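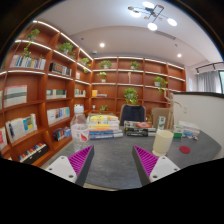 Desk Gallery: The Study Table in January

Jan 18, 2024

Welcome back to my little desk page! I started it last March to see if I could keep one table under control for a whole year (I couldn't), and so many of you wrote in about your own desks that I kept going. The gray top has that faint marbled look, and I still love it, even when I can hardly find a free patch to write on.

The book stacks
Two of them now, and the one with the bright yellow book on top is winning. The blue spines went at the bottom since they're the big ones, and the second stack is mostly black and white, with a fat black book holding it all up. I'm on page 274 of a novel I started at Thanksgiving, so don't ask me when these get shorter!

The wooden mannequin
One arm bent up, the other stretched way out, like it's directing traffic. I bought it to practice drawing and mostly I just change the pose every morning.

Cup and coaster
The cream-yellow cup with the wide rim and the little foot is my favorite thing on the whole table. The red coaster sits right next to it, doing nothing, as usual.

The chairs
Beige backs, very comfy, and one of them has been wearing my navy layer all week. I do own a closet!

Next up is the shelf by the window, once I've dusted it.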